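Thermal paste every year? Not buying it
22 replies · 1,377 views · Share

clakdale_pete
The repair shop in Clarnoddale told my sister her office PC needs the processor paste "renewed" every November or the warranty on their work is void. They want $40 a visit. I've had desktops run for six years on whatever the factory put in them. Has anybody seen a real number that backs up a yearly schedule? I mean temperatures before and after, same room, same load. Everything I find is from somebody selling paste.

Mahlet Mekonnen
Yearly is silly for an office machine. Every five years maybe, or whenever the cooler comes off for some other reason. I wrote up my notes on old office towers a while back, pasting the start of it so you don't have to hunt.

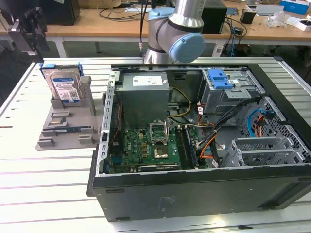 4 min read

Most of the heat complaints I get on old Dells are dust. People hear the fan get loud and go straight to the processor, when the heatsink fins have a felt blanket on them. Clean that first, then run it for a day and write down the temps. If they're fine, stop there. If you do end up at the socket, look before you wipe. Old paste that's dry at the edges can be perfectly good in the middle, and a lot of "it was all dried out!" stories come from people looking at the edges.

agondal
Disagree with Mahlet on the five years. I swapped paste on a machine that was three years old and it dropped 6 degrees. That's not nothing.

clakdale_pete
Did you clean the dust at the same time?

agondal
Well yeah, it was open.

clakdale_pete
So you don't know which one did it.

agondal
I know it runs cooler. Aqeel Gondal, satisfied customer of himself. You can have your lab test, I'll have my quiet fan.

stoyanova_fan
The Stoyanova tube says "lasts 8 years" right on the package and the Eltilau one says to redo it every year. Same gray goop as far as I can tell. I'd love to know who tested either of them for 8 years.

Mahlet Mekonnen
Exactly why I ignore the package. Aqeel, not saying you imagined it, but remounting the cooler changes the pressure too. That's three things changed at once. Rest of my notes, the part about opening them up:

Every time you pull a cooler there's a chance of making things worse.

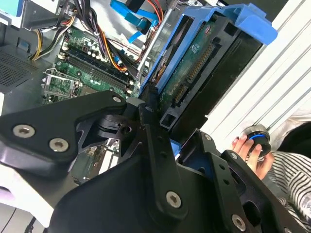 Screws get overtightened on one side, a fan cable doesn't go all the way back on, a memory stick gets bumped and now it won't start. I've fixed more of those than I've fixed bad paste. So a yearly visit adds risk to a machine that was doing fine.

agondal
Or you could just be careful.

clakdale_pete
Going to tell my sister to skip it and ask the shop for their before and after temps. I'm guessing they don't have any.

3 comments hidden · Share this thread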